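Working notes for the Trakine parallel set, v3. Half tidied, sorry, will finish before the December workshop.

## What's in it

718 short passages of prose, each with one or more English versions. Mostly domestic scenes from short stories: kitchens, washing, people waiting for other people. 41 of the sources have two English versions by different translators, kept side by side so people can argue about them. 700 were read by a second translator. The rest weren't — see `status` column.

Made for the translation workshops at Destach. Not a benchmark, please don't quote scores from it.

## Files

- `passages.tsv` — source text, one passage per line
- `english.tsv` — the translations, joined on `pid`
- `notes.tsv` — translators' notes, free text, messy
- `joler/` — the seminar pieces from the Joler evening group, same layout

Tabs not commas. Line breaks inside a passage are written as `\n`. Quotation marks left as the translator typed them, so straight and curly are mixed.

## Columns worth knowing

`pid` is stable between versions. `reg` is register (plain / raised / dialect) and was filled in by hand, so expect disagreemnt. `status` is `read`, `unread` or `query`. If it says `query`, look in the notes before using it.
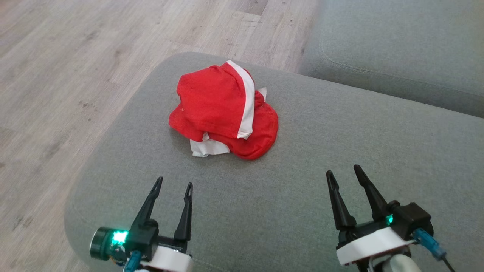
*Red garment with a white band, bunched up on a light grey sofa.*

## Dialect

Hardest bit. We asked people not to swap a source dialect for a British regional one. Some did anyway and two of those are very good, so they stayed in, tagged `dialect`. The Yule passages go the other way — everything flattened to plain English, with the lost words listed in the notes.

Names of food and clothing: left in the original if the translator wanted it. No glossary. Didn't have time.

## Known problems

- 15 passages have the title stuck to the first sentence. Will fix.
- Tense drifts in the longer Joler pieces. That's the translators' choice in most cases, check notes
- `reg` is blank for anything added after v2
- a few stray double spaces, harmless

## Using it

Teaching and research fine. Reprinting a whole translation is not, the translators keep their rights. Cite as "Trakine parallel set, v3" and give the `pid` for any passage you quote.

Corrections: open an issue with the `pid` in the title. One passage per issue please, the long lists get lost.

Last edited November 17, 2021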